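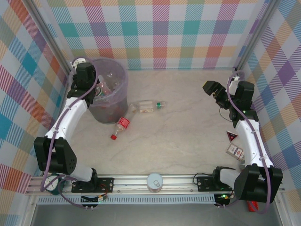
URNSIDE, February - The robotics club at Indness Community College has a new job for its two-armed robot: sorting the trash.

The club started the project this semester after members decided they were tired of line followers and maze runs. The goal sounds simple. Bottles and cans get left on the floor of the workcell, the arms pick them up, and each thing goes where it belongs. Bottles in the bin first, cans later.

Getting there is slower. Plastic bottles roll, for one. Clear ones are the worst, members said, as the software tends to look straight through them and find the floor. Labels help. A bottle with a bright red label and a red cap is considered an easy pick, a pale label and a green cap a bit less so. Two bottles lying nearly end to end, harder again.

The setup has an arm at each end of a long metal rail, both reaching in over a light floor. Walls on three sides are covered in loud plaid fabric, pink and orange and teal and plenty more. The see-through purple bin stands toward the back left, so the left arm has the shorter reach to it and does most of the dropping. The right arm is supposed to clear its own side and pass things across. Passing is not working yet.

The club named the project Clutau, after a vote that ran longer than anyone planned. Work happens in the evenings, doors open at 4 p.m. and the last people tend to leave when the building does.

Seven students are on the team. Most had never driven a robot arm before the fall. New members spend their first couple of sessions moving the arms by hand control, picking up one bottle and putting it down again, before they are let near any of the code. It is dull work and everybody does it.

Those sessions are saved too. So far the club has logged 2,473 pick attempts, good and bad, and the plan is to use them to train the arms to do the job without a person steering. Failed grabs stay in the set and get a label of there own. Slipped, missed, knocked over, dropped outside the bin.

An early version was tried before winter break on empty cans only. It did okay with a can standing upright and badly with one on its side. The team then went back to bottles, which are wider and give the grippers more to hold.

Cable routing ate up most of January. The cables running along the arms kept snagging at full reach and had to be clipped down again, twice on the left side. One control board was swapped out as well. The club says the spare came out of its own budget and there is not another one, so please be careful.

Next up is the Sarantis Student Robotics Meet, where the club has entered the household tasks event. Teams there get 40 minutes to set up and run, with points for each item that lands in the right place and points off for anything that ends up out of reach. Objects are picked by the judges and not shown before hand. That last part has the team collecting all the odd-shaped packaging it can find. Donations of clean, empty bottles and cans can be left in the box outside the club room. No glass.

Travel is paid for. Shipping the cell is still being worked out, as the enclosure does not fit through the lab door in one piece and will have to be taken apart and rebuilt at the venue. A practice teardown is planned for later this month.

The club is also looking for two more members, any major, no experience needed. Anyone interested can stop by during an evening session and try the arms.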